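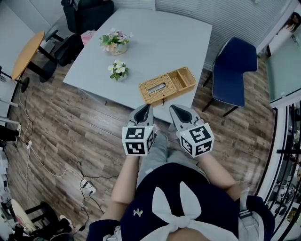
Figure 3. Handheld grippers at the near edge of a table.

4.2 Clearance rules
Written rules for handheld demonstration tend to assume a tidy laboratory, and the Kotine guideline is no exception. It asks for a clear surface, then says nothing about the floor. Our revision treats the two together. In Figure 3 both marker cubes are in view, as rule 6 requires, and the tissue box and the potted flowers are within the declared workspace. The power strips on the floor would pass the original text without comment - they fail ours. Of 200 sessions audited at the Villura site, 73 broke at least one floor rule and only 8 broke a table rule. Operators, it seems, tidy what the guideline mentions.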